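Build the Boring Robot

Posted in Opinion, October

I want to make a case for the home robot that does one dull thing in one room, and I want to make it as someone who has now spent most of a year on exactly that. My project is called Kevel. It is supposed to pick clothes up off a bed and fold them. It is slow, it gets confused by sleeves, and I have not enjoyed building anything this much since I was a kid with a box of motors pulled out of dead toys.

The usual advice for people starting out is to buy a kit and follow the course. Wheels first, then line following, then a little arm that stacks foam blocks. I did all of that. I was a member at Flistosby, a shared workshop over a tile showroom, and the shelf by the door was full of finished kits that had been driven across the floor a few times and then parked. Mine is still up there, I think. It had a blue bumper and it could find its way around a chair.

What got me going again was laundry. I had a pile of it on the bed, I was tired, and I started watching my own hands. Try it some evening. You pinch a shirt somewhere near the shoulder, you lift, you let gravity tell you which way it wants to hang, you move your grip before you've decided to. There's so much going on! And none of it was in any of the kit lessons, where everything is a cube that stays the shape you left it in.

So my argument starts there. Pick a chore you already do, badly or well, and make that the whole project. You will know more about it than you think, and every single day you will get a reminder of how it goes.

The first thing people bring up is money, and it's a fair point. I keep a running total in a notebook and it stands at $1,357, which includes two motors I killed and a power supply I bought twice. That is a lot for something that can't yet finish a T-shirt. But I spent it over many months, a part at a time, and I got a good share of the pleasure from the cheap parts. The best change I made all summer was swapping the pads on the jaws for a softer rubber out of the plumbing aisle. It took an evening, and after that thin cotton stopped sliding out halfway up.

The second thing people bring up is that the big labs are already on it, with better hardware and more people. Sure. And there are professional kitchens, too, and I still make soup. I'm a little impatient with the idea that a hobby has to be ahead of somebody to be worth the evenings. What I would say to the labs, if they asked, is that they should hope for a lot more of us. A bedroom in an old apartment is a strange place for a machine. The floor slopes. The lamp is on one side and the window is on the other, and by four in the afternoon the same gray sweater looks like three different sweaters. People who live in those rooms find these things out fast.

I made every mistake in the wrong order. I started with the arm. I had the base bolted down, the joints tuned, the wiring wrapped up so neatly that I took it to the Flistosby open night and let people admire it. Then I put a pillowcase in front of it and it had no idea in the world what to do. Of course it didn't. I'd spent five months on the muscles and no time at all on the know-how.

A post on the Lostard forum turned me around. Somebody there had given up on the arm for a season and was doing everything by hand, with a gripper on a handle, over and over, recording as they went. The comments were a bit sniffy about it. One person called it "playing robot." I read the thread twice and unbolted my arm that same night.

I can't recommend this enough. When you hold the gripper yourself, you give up your fingers. You have two stiff jaws and whatever your wrist can do. You find out right away which of your habits depend on having a thumb, and you have to invent another way to do them. I used to pick up a shirt by raking it toward me. Can't do that with jaws, or at least I can't. So now I go in with them wide open, press down, and close on a ridge in the cloth. If there's no ridge, I have to make one first, and learning to make a ridge took me longer than learning to solder.

It is also, and I don't hear this said often enough, a really nice way to spend an hour. You put music on. You drop the thing on the bed, you pick it up, you drop it again a different way. My target was 195 good passes with one piece of blue cotton before I let myself move on to anything with buttons. That sounds like drudgery and I looked forward to it.

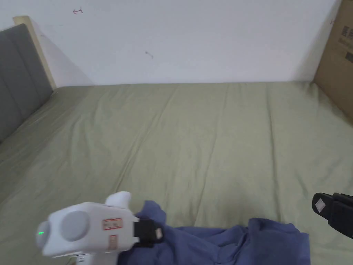
Jaws open, one finger down on the cloth. The green sheet is good for contrast.

The setup should live where the chore lives. For the longest time I did my trials on a workbench at Flistosby, on a flat gray mat under good tube lighting, and everything went beautifully. Then I brought the whole business home and my success rate fell through the floor. A mattress gives. A fitted sheet has wrinkles of its own, and the jaws were just as happy to pinch the sheet as the shirt. I'd trained myself, and the software, on a surface that nobody folds laundry on. If I could have those bench weeks back I would take them, mostly because I could have been making the interesting mistakes sooner.

I know the counterargument, because a friend who works with industrial machines makes it to me regularly. You control the conditions first, get it working, and then loosen them one at a time. In a factory that is surely right. They can keep the conditions controlled forever. I can't, I sleep there. And for a person working alone in the evenings there's a motivation problem as well. A robot that works on a bench is a demo. A robot that nearly works on your own bed is a thing you run to in your socks before breakfast.

I do think we should be more honest about what these projects produce. Folks show the one clean run, thirty seconds long, with a bit of music over it, and newcomers see that and assume their own machine is broken. I've got a clean run too. I also have a folder of runs where it grabs the sheet, grabs the air, or folds a towel neatly in half and then drags the whole thing onto the floor. I post those, and they get far better comments. Someone on Lostard looked at one of my worst and spotted that I was always approaching from the same side. I'd never noticed. I'm right-handed, I stand where I stand, and I had been passing that along to the machine like a family accent.

Which brings me to Rostami, my name for the second version. (The first was Kevel One, and I wanted a clean break.) The arm goes back on, but it has to reach the bed from a rolling stand, and I'm making myself record from both sides and from the foot before I write another line of code. It'll be uglier than the first. The stand is made from a clothes rack and it wobbles. I've got a plan for the wobble involving a bag of sand.

Will it ever save me any time? I doubt it. I can fold a week's worth of shirts during one side of a record, and I've put more hours into this than I will ever spend on laundry. I've stopped pretending otherwise when people ask. What I get is a much better eye for something I used to do without looking, a skill with motors I didn't have last winter, and company, because it's amazing how many people have strong opinions on how a T-shirt should be folded. My neighbor came by to return a ladder and stayed for an hour arguing for rolling.

So if you have a kit on a shelf somewhere, take it down and strip it for parts. Look around your place for the chore that's small enough to be a little embarrassing. Matching socks would be wonderful. Putting the lids back on the right containers, please, somebody do that one. Give it a room, give it a silly name, and hold the gripper in your own hand for a good while before you hand it over. Then post the bad runs on Lostard where I can see them - I check most nights, usually with a pile of shirts beside me.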